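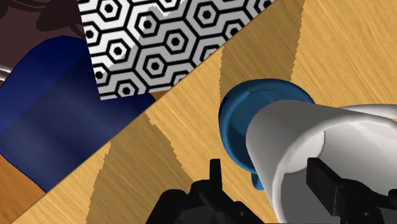

White mug above a wood table

2 min read

Can a party pull out of a seat deal after the filing deadline?

Trying to follow the council race in Loridia and I'm lost. The two smaller parties had a seat sharing deal, 20 seats, one side gets 6 and the other gets the rest. Now the smaller one says it wants 4 more and might walk. But filing closed already?? Do the names stay on the ballot or what. Also does my mail ballot still count if I voted for one of them. Thanks

Posted 2/7/18 by zirkier_voter

mapleporch
Depends what you mean by pull out. The deal is between the parties, the election office isn't part of it and won't enforce it. Once filing closes the list is the list. So if they walk, whoever filed is still on there and whoever didnt file is not. They can't suddenly add 4 people. What they can do is tell their voters to skip the other party's candidates, and in a close ward that hurts. We had the same thing in Zirkier, one ward decided by under 700 votes and the two sides barely spoke after.

Your mail ballot counts as you marked it. Check the withdrawal date on the county page though, it's seperate from the filing date and a lot of people mix them up. If your candidate drops out before that date, call the office and ask if you can get a replacement ballot. Have the number off your envelope ready.

Draminetti22
they always do this before an election. its all talk to get a better deal, they'll be shaking hands by friday. just vote

devadiga_rd
Second the part about calling. I live out on the Devadiga side, our office picks up faster in the morning. One thing to add, a candidate who quits late here stays printed on the ballot and there's a notice taped up at the polling place. Easy to miss. No idea if Loridia does the same, ask them that too.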